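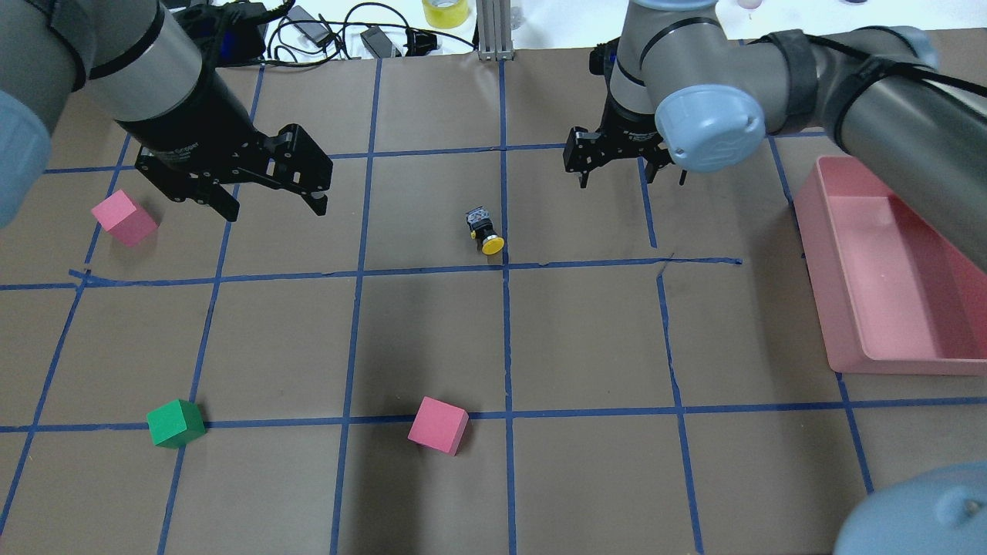

4. Preparing the Surface Before Tiling

Anlow adhesive must be applied only to a surface that is clean, dry and firmly fixed. Read this section in full before opening the container.

4.1 Remove dust, grease and old paint from the area to be tiled. Scrape away any material that lifts under light pressure.

4.2 Find the center of the area and mark two lines through it at right angles. Use blue painter's tape where pencil would be hard to see.

4.3 Lay further strips outward from the center lines to form a grid. For 100 mm tiles, allow for the joint width given on the tile carton.
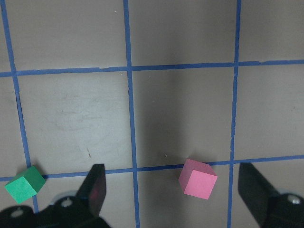
Check each strip against a straightedge and lift and relay any that has wandered. Small errors at the center grow toward the walls — correct them at this stage.

4.4 Set one row of tiles without adhesive. If the last tile would be narrower than half its width, move the starting line and repeat step 4.3.

4.5 Remove the tape from one part of the grid at a time, just before spreading adhesive there. Transfer the line to the surface in pencil first.

Note: Primed surfaces must be left for 8 hours before tape is applied.

Caution: Do not spread adhesive over tape. Tiles set over tape may come loose.

Caution: Keep the room ventilated during priming and for 4 hours afterward.

Section revised June 7, 2019. Approved by Léonie Marty, Technical Publications, Groromau.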